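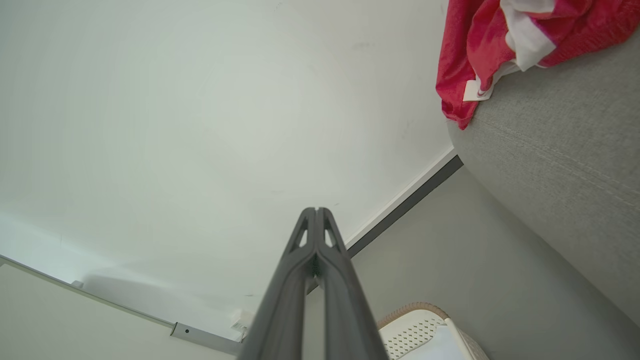

Looking up: ceilings, corners and the parts of a room we forget
Speaker notes, evening talk for the Huden home care group, December 1, 2020

Start slowly. Let people get their coffee. Thank Sibel Demirtaş for the invitation and for the very long extension cord.

Opening

Good evening, everybody, and thank you for coming out on a night when I know perfectly well you could all be at home under a blanket. My name is Audrey-Anne Friesen, and I have been painting and patching the insides of other people's houses for longer than I like to say out loud. Tonight I would like to talk about the top of the room. The ceiling, the strip where the ceiling meets the wall, the little bits of hardware that live up there, and then, if you'll let me wander a bit, the sofa, which is where most of us are sitting when we finally notice any of it.

(Ask for hands: who has looked at their living room ceiling this week? Wait for it. There will be a few guilty faces.)

I started thinking about this talk in November, when I had a bad back and spent the better part of four days lying flat on my living room rug. I can recommend it as a way of getting to know your house. By the second afternoon I knew every speck over my head. I had named one of them.

Part one – the plain white ceiling

A white ceiling is hardly ever just white. In the shade it goes a bit blue or a bit gray, and by a lamp it goes yellow, and that's all the same can of paint. I bring this up early because I get so many calls from people who are sure their ceiling is stained when it is only in shadow. Karlijn Visser, who some of you know from the Aksoy building, had me come over twice for a gray patch that went away when we opened the curtains. We had a lovely lunch, so I'm not complaining.

Then there are the specks and smudges. Every ceiling I have ever worked under has some. A bug, a cork, a bit of soot from a candle, a thumbprint from the last time somebody changed a bulb. For most of these, please begin with the gentlest thing you own. A dry, clean sponge, pressed and lifted. Don't scrub! If you scrub flat paint you get a shiny spot, and a shiny spot catches the light a good deal more than the smudge ever did.

If the dry sponge doesn't shift it, a barely damp cloth with one drop of dish soap. Let it dry overnight before you decide anything. And if it's still there in the morning, dab a little leftover ceiling paint on it with an old makeup sponge and feather it out with your finger.

(Pass the sample boards around here. Board one is the scrubbed one, tilt it toward the window or the lamp. Remind them to send it back up front, I lost one in Liltero.)

A mark that grows, or has a brown ring around it, is a different conversation. That one is water, and you want to find out where it's coming from before you touch a brush.

Part two – where the ceiling meets the wall

This is my favorite part of any room and I know how that sounds. Two rooms can have the same paint and the same furniture, and the one with a clean line at the top will feel calmer. It might be a thin white molding, or a darker trim against a pale wall, or nothing at all but a careful brush. I like a dark gray trim with a light gray wall, myself, as long as there's a narrow edge of white left on the ceiling side to keep the two apart. It's a fussy job. I have done 118 rooms for the Kinby apartments and I still hold my breath on the last corner.

Moldings collect dust along the top, where you can't see it, and then one day it comes down in a little gray caterpillar onto your dinner guests. Wrap a microfiber cloth around a broom, put a rubber band on it, and walk it along twice a year. Go toward the door, so you're not brushing it over the part you've already done.

If you see a dark line opening up between molding and wall in winter, that's often the dry air from the heating. I would leave it until spring and see whether it closes on its own. If it doesn't, a thin bead of paintable caulk and a wet finger will do.

Part three – brackets, rails and mystery hardware

Now, who has something screwed to the wall up there and can't remember what it was for? (More hands than the first time, I promise you.)

Old curtain brackets are the usual suspect. People take the rail down and leave the bracket behind, and there it sits, with an empty screw hole, for ten years. Oğuzhan Sönmez had one in his hallway that he had painted over three times. If you're keeping it, tighten it. If you aren't, take it off, fill the hole a little proud, sand it flat when it's hard, and touch it up. It's half an hour of your life.

While you're on the ladder, look for the stuffing. I mean the folded paper and bits of tissue that people poke in beside a bracket to stop a rattle. I have pulled out receipts, a bus ticket, and once a very sweet birthday card. A small felt pad does the same work and looks much nicer.

(Ladder reminder, say it kindly but do say it: someone else in the house, shoes on, no standing on the arm of the sofa. Şengül Aydoğan will laugh at this, she knows why.)

Part four – and so, the sofa

Since we've come down off the ladder we may as well sit. Before any ceiling job, the sofa gets moved or it gets covered, and a bedsheet is not a cover. Filler dust goes straight through it. With a woven gray fabric you may not notice for weeks, and then you run a dark sleeve along the back and there it is.

Vacuum with the soft brush, along the stitching and then across it, and don't press hard. If it's white dust from sanding, keep water away from it until you've vacuumed at least twice, or you'll be making paste.

Then lie down on it, please. Put your head on the arm and look up for five minutes with the lights the way you normally have them in the evening. Whatever bothers you from there is your list, and everything else can wait.

Questions, then coffee. Boards back to me. Sibel has the sign-up sheet for the caulking afternoon, and the filler samples are by the door, one tub per household.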